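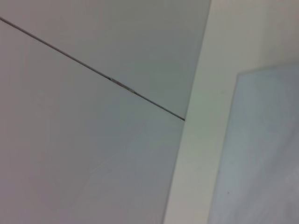 Olvera Bench Arm Kit, Mark 2
Sold by the Mokatcombe Workshop, parts counter

Price: $900
Availability: In stock, ships flat
Item number: 483

Overview

The Olvera is a desktop robot arm you put together yourself, at home or on whichever end of the shared bench you can defend. It has five joints, a two-finger gripper and a small camera that rides at the wrist, and it will pick up light things and put them down somewhere else. If you were hoping for a butler, please lower your hopes to something closer to a patient toddler with good eyesight.

Perla Serrano drew the first one for her own garage, where it was supposed to sort screws. It sorted a great many screws. Most of them were the same screw, but the motion was lovely, and enough people at Mokatcombe asked for a copy that we started cutting parts in batches.

What's in the box

Arm plates and brackets, cut and deburred (we do try)
Five joint motors with cables
Ketov control board with power supply
Wrist camera, mount and cable
Gripper fingers, one pair, with spare rubber pads
Base clamp
Hardware bag, plus a second, smaller hardware bag for what you drop
Printed build guide

Not included: computer, hex keys, a table that doesn't wobble.

Building it

Set aside a weekend. The guide says a day, but the guide was written by Perla, who had already built four. You'll need a set of metric hex keys, a small Phillips screwdriver and a pair of flush cutters for the cable ties. There is no soldering unless you modify something, in which case you were going to solder anyway.

Build from the base up. Center every motor before you bolt a bracket to it. This step has its own page in the guide, in large type, and is still the subject of most of our mail. Leave the wrist cable slack until the arm has moved through its full range, then tie it down.

The clamp fits tabletops up to two inches thick. Thicker benches can be drilled, if the other people who use the bench agree to it. Get that in writing.

The wrist camera

The camera looks out past the gripper, so its view changes with every joint you move. Tilt the wrist and a plain flat surface turns into a big slab of diagonals. In the picture at the top of this page, the dark seam between two pale gray panels runs down at a slant to the off-white band beside them, with a corner of a blue-gray sheet at the lower right. The gripper itself is nowhere in view at that angle, and new builders do tend to go looking for it.

A smooth gray surface gives the camera very little to work with. Edges help. A seam will do, and so will a sheet in a different color. For calibration, use the printed target in the back of the guide, taped down flat. The software wants the whole target in view and will say so, repeatedly, in the tone of a parking meter.

Focus is set by turning the lens ring by hand. Go a little at a time and then put a dab of paint on it, or you'll be doing it again by January.

Specifications

Joints: 5, plus gripper
Camera: color, fixed at wrist, manual focus
Control board: Ketov, USB connection
Mounting: bench clamp or four bolts
Motor life in our shop test: 2,000 cycles on the shoulder joint before we got bored and took it off the rig
Noise: less than a blender, more than your roommate would like

Works with

The free Sumbridge software runs the arm, shows the camera view and records moves so you can play them back. It's plain to look at and it hasn't lost a file of ours yet. If you'd prefer to write your own code, the board takes simple text commands, listed on the last two pages of the guide.

Spares and extras

Gripper pads, Ketov boards, camera cables and single motors are all sold separately at the parts counter. Order a camera cable with the kit. It's the part that gets pinched.

Older Mark 1 arms will take the new wrist mount with one extra hole. Ask us for the drilling template before you guess.

Returns

Unbuilt kits can come back within a month for a full refund. Half-built kits can come back for advice and coffee. Fully built kits that have been "improved" are yours, with our admiration.

Questions about a build go to the workshop desk. Include a photo of the joint that's misbehaving and tell us whether you centered the motors.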